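From: Arnar Zoëga
To: housebuilding list
Date: Wed 3 September
Subject: Re: Lime render over the block extension, Darkby

Yurani Huamán wrote:

> Hi all,
>
> Most of you know the story by now. Single-story extension on the back of
> the Darkby house, concrete block, attached to the old brick on the north
> side. The walls are up and the roof is on. The builder had priced an
> acrylic finish over a cement base coat and I was never keen.
>
> I had a visit from the Montoya rep on Friday and I'm now pretty much
> decided on their lime system. One base coat, one finish coat, color all
> the way through, no paint ever. He says it will never crack because lime
> "heals itself" and that it will dry out the damp patch where the new wall
> meets the old kitchen. He also said we can skip the movement joint on the
> long wall, which I'd love to do as it lands right next to the big window
> and looks awful on the drawings.
>
> The price is $2327 more than the acrylic. My feeling is that's fair for
> something that lasts as long as the house.
>
> Two things I'd like opinions on. Is there any reason not to leave out
> the joint? And has anyone had their render put on this late in the year?
> They could start at the end of the month.
>
> Yurani

Yurani,

I'll go through it in order. You asked for opinions and you know what mine are like.

I have nothing against lime. My own gable is lime and I'd do it that way again. What I don't trust is a man with a sample board who has an answer to every question and the answer is always his product.

Take "it will never crack." Lime render cracks. Mine did, at the window corners, the first winter. The hairline ones did close up some, which is what people mean by healing, and the one I could get a fingernail into did not. I cut it out and patched it in the spring and you can still find the patch if the sun is low. Ask him to put "will not crack" in the written warranty. I'd be surprised if you got it. I'd be more surprised if it came without a page of exceptions, and the first exception will be movement in the wall behind.

Which brings me to the joint. No. Leave it in. The joint on your drawings is there for the block, and the render only follows it. Concrete block shrinks as it dries out and it moves with the temperature, and a long run with a big opening in it is going to let go at the weakest place. That place is beside the window. You can have a straight line with a bead on each side and sealant in it, or you can have a crooked one. If you run render straight across a joint that exists in the wall, it makes no difference whose name is on the bag.

Did your engineer put it there or did the architect draw it? I ask because on the elevation you posted in January it was further along, nearer the downspout, and that seemed like a much better place to hide it. If somebody moved it to suit the window schedule then maybe it can be moved back. But the blocks are up, so I suppose the joint is where it is. Go and look at the wall. If there's a vertical line with filler board in it, that settles the matter.

Somebody off list asked what I meant last time by brick-pattern panels, as against real slips. I meant a sheet with the mortar lines already on it, like so:
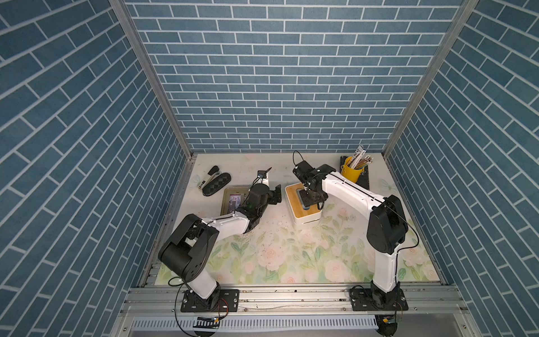 Blue brick-pattern panels with white mortar lines, on three sides of a booth.

I know Yurani has already ruled that sort of thing out for the outside and I'm not trying to bring it back. The person asking had a garage in mind.

Now the damp patch. He told you the render would dry it out, and I'd want to know how he worked that out from the driveway. Has he, or anyone, found where the water comes from? A patch at the junction of old and new, low down, on the side that gets no sun, could be a lot of things. My list, in the order I would check:

The flashing where the new roof meets the old wall. You said the roofer came back once already.

The ground level. When we were over there the soil from the footings was still heaped against the old brick. If it's still there it is above the damp course and you are wetting the wall every time it rains. Get a shovel before you get a renderer.

The old kitchen drain, which runs right under that corner if it goes where mine goes. The houses on our side of Darkby were all drained by the same hand, and not a careful one.

Plain old construction water. The blocks sat out uncovered for weeks. They'll be wet inside for a good while and there is nothing clever to be done about it.

Lime will let a wall dry better than acrylic will, I give him that. It can't do anything about water that keeps arriving. Cover a wet wall with anything and you'll be back here in spring asking about stains.

On the price. $2327 more is $2327 more than what? I've seen the builder's figure for the acrylic and it had scaffold, beads and making good in it. Does the Montoya price? Their quote to the people in Zodcombe (this is secondhand, from the owner, take it as such) was for materials and two men, and the scaffold came as a nice surprise. Get the two quotes on the same basis before you decide what's fair. I'd also ask what the finish coat thickness is, written down, and who comes back if the color dries patchy. Through-color lime put on over several days very often does dry patchy. Some people like it. You should be told beforehand if you're going to be one of them.

I'd get a third price too. Vuritz do a lime base as well as the cement one, and they'll send a person who has held a trowel. I don't say theirs is better. I have no idea if it's better. I only know that when I rang them with a question the man said he'd have to look it up, and then he did.

Late in the year: I wouldn't. Lime wants mild weather for weeks, not days, and it has to be kept from frost until it has taken up properly. If they start at the end of this month and lose a week to rain, and they will, you're putting the finish coat on with cold nights coming. They'll say they can sheet it and put heaters behind. Ask who pays for the heaters. An unrendered block wall can stand over a winter perfectly well if the tops and the sills are covered and the rain is kept off the worst side. It isn't pretty. It's also the cheapest way of letting the blocks dry, and you'd find out by spring if the damp patch has gone off by itself.

I know that means a gray wall outside the kitchen until the warm weather and that you've had enough of living in a building site. I'd still wait.

The question was what happens to the pattern on the return walls.

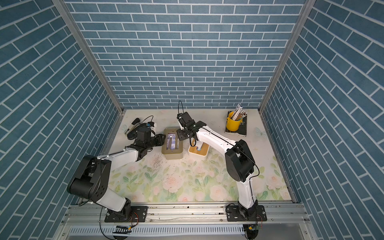 Same blue brick pattern on the back and both sides, with an upright post at each back corner.

On a real wall you'd look at whether the courses carry around the corner at the same height. With panels I'd lay the sheets side by side on the floor before fixing a single one and check them against each other. Posts or trims at the corners would cover a cut edge but they won't fix courses that don't meet. And I wouldn't put any of it outdoors without seeing some that has been outdoors for a few years already, whatever the leaflet says about weather.

Back to the block. You wrote earlier in the summer that the wall was drawn at 220 thick and then quoted a different block size in the next message. Which did they build? It matters for the window reveals, because if the wall came out thinner than drawn then the sills are sticking out further than they should and the drip may be all right even with a thick render. If it came out thicker, the render could bury the drip entirely and you'd have water running down the face under every window. Measure one and tell us. It takes a minute and I've seen it missed on jobs with a lot more paid supervision than yours.

Also ask the rep, if you speak to him again, what he wants done at the bottom of the wall. If he says he takes the render down to the ground, thank him and show him out. There should be a stop bead above the splash line and something tougher under it.

I can come and look on the weekend if that's any use. I'll bring the long level. Don't sign anything with a discount that runs out on Friday.

Arnar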